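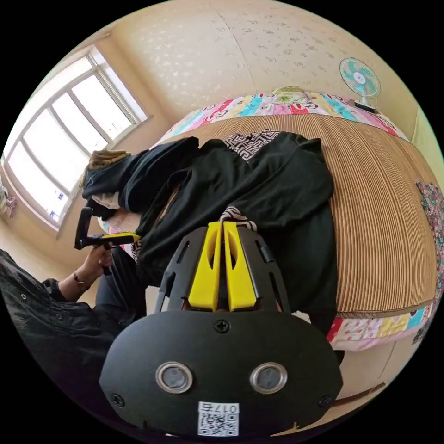
Cover picture: a bed.

Hencombe Bed Linen Sizes

README for version 2

What is in this folder

Label sizes and tape-measured sizes for 400 pieces of bed linen from 96 households in Hencombe. We wanted to know how far a used sheet is from the size printed on its label, mostly to help people buying secondhand.

linen.csv – one row per piece
households.csv – one row per household

Columns in linen.csv

piece_id: number, starts at 1
house_id: matches households.csv
type: flat, fitted, pillowcase or duvet cover
fiber: as printed on the label, blank if the label is gone
label_size: width and length as printed, converted to inches
measured_size: width and length by tape, in inches
age_years: the owner's best guess

There are 7 columns in total. The old "color" column was dropped from this version. People could not agree on what counted as cream.

How pieces were measured

Every piece had been washed and dried at least once before measuring. Flat sheets and duvet covers were laid on a hard floor, smoothed by hand and measured along the middle in each direction. Fitted sheets were measured seam to seam across the top panel, and the pocket depth was left out. Pillowcases were measured on the outside, flap closed.

Readings are to the nearest quarter inch. Azucena Ponce took the measurements and Farzad Heydari typed them in from her paper sheets. Where the handwriting could go two ways he checked with her before entering it.

Known problems

Age is weak. Many owners rounded to five or ten years, and inherited pieces are often just marked 30.

Labels from outside the US sometimes give centimeters. We converted these and rounded to the quarter inch, so small differences on those rows may be from rounding.

Households joined by answering a notice at the Ivia laundry on Hanberg Street. People who use a laundry may wash hotter than people who wash at home, so shrinkage here should not be taken as typical for the town.

Blank cells mean "not known". A zero is a real zero.

Privacy

No names or street addresses are included. households.csv has the number of beds and the usual wash temperature, nothing else apart from the id.

Changes since version 1

Duvet covers added
Color column removed
Width and length were swapped on a batch of pillowcases – fixed

Use

Free to use and share with credit to the Hencombe Bed Linen Sizes project. If you find a mistake, send the piece_id with your note. The next update is planned for January.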